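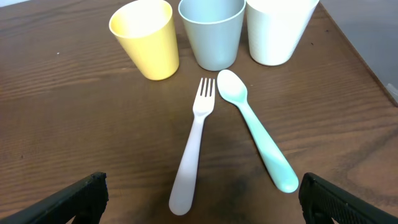 The Brindgate Jara is a hand-guided teaching kit for two-arm benches. I tested it in March on a tableware task.

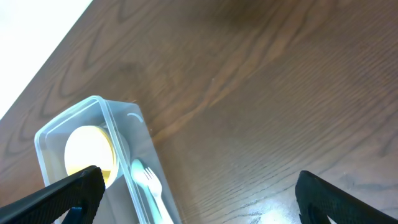 *Fork, spoon and a round yellow piece in the bin, wrist view.*

Setup took 20 minutes. Guiding is light at the elbow, stiff at the wrist — thin utensils suffer most.
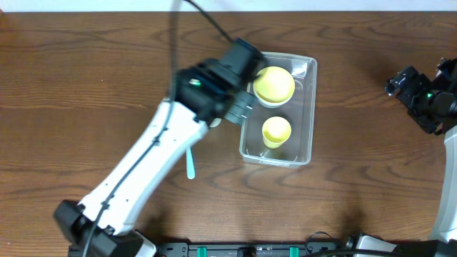 ## Recording

I kept 78 demonstrations. Playback is clean, but trimming is slow.

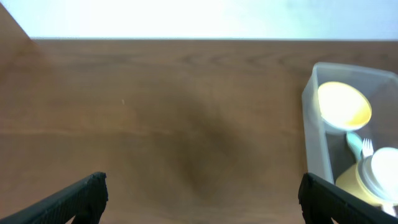
Can one person teach both arms?

With the foot pedal, yes. Without it, plan on 2 people.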